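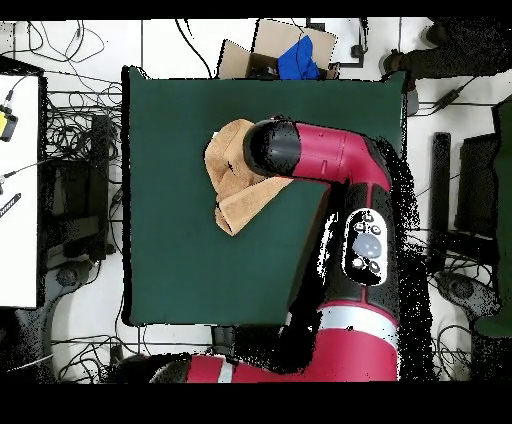

**Questions we get about robots and chores**

*Kept up by Sabina Vrabec at Skillbridge. Last gone over in May.*

### Can a robot fold my laundry yet?

Some of it, slowly. A single arm can often fold a small towel if the towel starts out flat. Start with it crumpled and the job gets much harder, as the arm first has to find a corner, and the corner may be tucked underneath. Shirts are harder than towels, and fitted sheets are still out of reach for the machines we work with.

### Why is cloth so difficult?

A box keeps its shape when you pick it up. A towel has a new shape every time you touch it. The software has to look again after each move and work out what it's holding.

### How slow is slow?

In our last set of trials at Groltia, one towel took 233 seconds from bunched to folded in half twice. Dolores Halvorsen, who ran a hotel laundry for 18 years, does the same fold in 2.
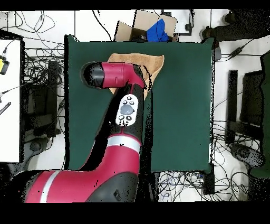 Speed can be turned up, but grasps get missed more often. For now we leave it low.

### What about shop-floor work?

That's further along. Moving identical parts from a tray to a fixture is routine for an arm. The Fosau packing line has one doing this every day. Sorting mixed returns at the same site is still done by hand.

### Does one arm do, or do I need two?

One arm can pick up, drag and drop cloth, and make simple folds against a table. Two arms can hold a corner each, and that helps with anything bigger than a hand towel. They also cost more and take longer to set up.

### Will it put things away afterward?

Dropping a cloth into an open box is a fair job for an arm. Opening a drawer, making room and closing it again is several jobs, and each one can fail.

### Should I buy one for my home?

We'd say wait. If you run a workshop and have one dull, repeated task, it may be worth a talk.

### Can I come and watch?

Yes. Visits are on Wednesday afternoons. Write to Haris Hoxha at the front desk, and tell him which chore you're curious about.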